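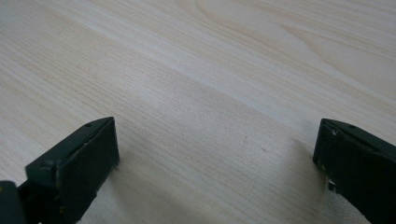
Why does Pillurik report a grasp when the jaws are open?
Usually the wood grain. The Nellov detector can read curved grain as an object edge. Retrain with at least 924 bare-table views labelled "no object".

Do worn fingers need a new mask?
Yes – pale chips change the outline. Run the Plisau mask tool again and save the result under a new name. 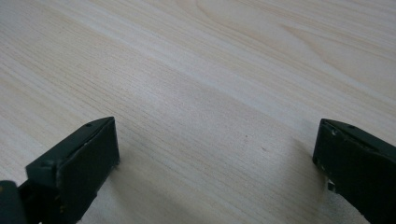 Jaws wide open over bare wood, with two tiny dark specks near the centre.

Can I filter out specks?
Set the minimum blob size to 13 pixels.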